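The Case for Packing Small Orders in a Basket
By Digby Partington
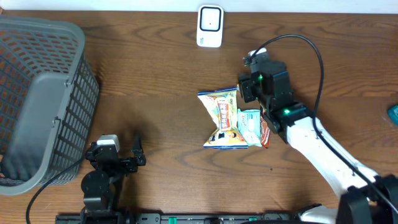

Gray plastic basket and packaged items on a wooden tabletop.

Most advice on packing small mixed orders starts with the carton. Pick the carton, fold it, tape the base, then find out whether the goods fit. I think the order of work is wrong. The goods should go into an open basket first, and the carton should be chosen from what the basket shows.

I packed snack orders at Lockyer for five years, using cartons in 12 sizes. The usual fault was a carton one size too large, with paper pushed in to fill the gap. A snack packet has a poor shape for stacking. The sealed ends are flat and the middle is full of air, so its listed dimensions say little about the space it takes up beside two others. Staff who worked from the listed dimensions picked the larger carton nearly every time.

A rigid basket with a flat floor corrects this. Packets can be turned and moved without being squeezed, and the packer can see the fit from above. Openings in the side walls help as well — a packet pressed against the wall is visible before it creases. Solid totes hide that, and I would not buy them again.

The table matters less than suppliers claim. Zallix sells a bench top with printed size zones, and we tried one in April. Packers ignored the zones within a shift. A plain wooden top does the job if it is kept clear and there is room to lay a whole order beside the basket before loading.

The objection is time, as every item is handled twice. On a sample of 403 orders, the extra step cost us 26 minutes in total. I consider that acceptable. Repacking crushed goods costs more, and it tends to be done by whoever is free, with no record kept.

For single-item orders, skip the basket.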